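A day at Keogh Towers, or how I spent my wife's birthday

December 5, 2018

The website for Keogh Towers says it is "twenty minutes from the motorway". I would like to meet the person who drove it. We left at eight, queued behind a caravan for most of the county, and rolled into the car park at ten past eleven, which costs £6 whether or not you have missed half the morning.

It was August when we went, so I am writing this with four months of hindsight and the annual pass renewal email in front of me.

The park is smaller than you'd think. There are 4 big rides, and on our day one of them, the Plikano, was shut for what the sign called "adjustments". The Darel is the wooden one, and it rattles you about like cutlery in a drawer. My brother-in-law, Gearóid Phelan, went on it three times and then had to sit down by the ducks. I went on it once and lost the feeling in one ear.

The Vukitz is the reason people come. It has 1,183 metres of track, a fact printed on the mugs, the T-shirts and the floor of the gents. We queued for an hour and a half for a ride that was over before I'd found the handle. I'd do it again tomorrow. The drop over the lake is superb, and the photo they sell you afterwards makes me look like a man being told about his tax.

Food: bring your own. A cheese toastie and a tea came to more than my first car's road tax, and the toastie was cold in the middle. The doughnut hut by the exit is good, though, and the girl there gave us an extra one at closing time.

We stayed over at the park hotel, which has 400 rooms and one working lift. Ours had a pirate theme, meaning a rope round the mirror. The beds were comfy, the walls were thin, and the family next door sang until ten. 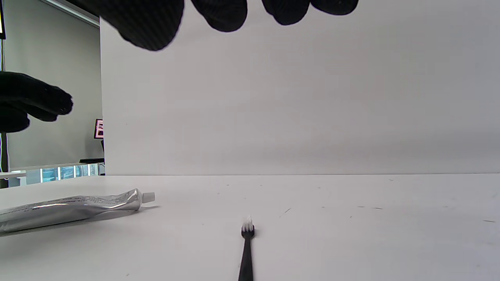

Breakfast was included and starts at seven, but go early, as the hash browns were gone by half past. Mervyn Lightfoot, who reads this blog and corrects it, tells me the weekday tickets are cheaper if you book by phone. I have yet to get through.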